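Trosham snack swap returns to the library in November 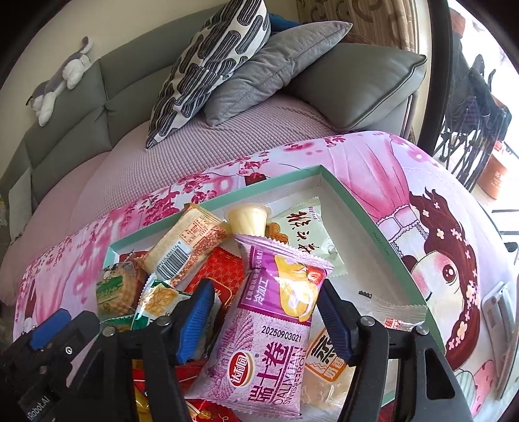
The snack swap at Trosham library will come back in November, after a good first try in spring. People bring packed snacks from the country where they grew up, or from a place they have visited, and they go home with something they did not know before.

The swap is organised by Umia, a small group which helps new residents of the town to meet their neighbours. In spring the group expected perhaps one full table. In the end 44 households took part, and the library had to open its reading room as well to make space for the tables.

The rules are almost the same as before. Every snack must be closed in its original packet and must be inside its date. Home baking is not accepted this time, as the group could not check what was in it. Visitors who bring a packet with no English on it are asked to write the main ingredients on a card, and above all to mention nuts, milk, egg and wheat. Cards and pens will be at the door.

For each snack that you bring you receive one paper ticket, and you can change the ticket for any other snack on the tables. Children under five get 2 tickets free. Drinks, fresh fruit and anything with alcohol stay outside the swap.

Two local shops are giving support. The Chávez grocery on the market square will give 200 small packets of corn snacks and sweets, so that people who come with empty hands can also join. Zindell, the bakery next to the bus station, is lending its shelves and paper bags.

In spring the sweet things went very fast and many savoury ones were left over at the end. Umia therefore asks visitors to think also of crackers, dried seaweed, salted peas and similar food. What is left will go to the town food bank on the same evening.

The doors open at 2 in the afternoon and the swap closes when the library closes. Entrance is free and it is not necessary to book. Groups of more than six people should please tell the library desk before they come.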